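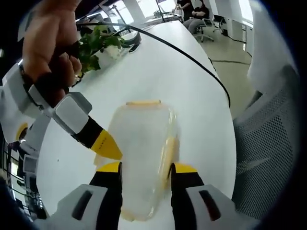

Macaraeg Gutters & Siding
Frequently Asked Questions

Do you cover my town?
We work in Osstead, Mirthorpe and Jimville. If you live past the Jimville water tower, call and ask. The answer depends on traffic and how bad your gutters sound over the phone.

How much does an estimate cost?
Nothing. Benjie Calimlim comes out, climbs up, climbs down and writes you a number. He will accept coffee.

Is there a minimum charge?
Yes, $400. Two loose brackets and a downspout elbow will get you there, so walk around the house first and save up your complaints.

Can I keep my old wood gutters?
Sometimes. If a screwdriver goes in and keeps going, no. If the wood is sound we can reline it, and your 1920s house gets to keep its looks.

Seamless or sectional?
Seamless for most houses. Sectional is fine on a shed, or on the side of the house your mother-in-law doesn't visit.

Do gutter guards mean I never have to clean again?
The brochure says so. We say once a year, twice if you have pines. Maple seeds can't read brochures either.

Do you work in winter?
Through December, weather permitting. We don't go up on ice, and no, holding the ladder for us doesn't change that.

How long does a job take?
A typical house is one day. Siding repairs run up to 3 days, plus however long it takes to match a color the factory dropped in the eighties.

Do you need a deposit?
Jobs over $1000 need 34 percent down. We tried a third, and the pennies caused arguments.

Can you take down the satellite dish while you're up there?
Yes. Everybody asks. Tell us before we put the ladder away.

Who do I call if something leaks?
Same number as before. Ask for Benjie and mention which corner.

Page updated 4 Mar 2018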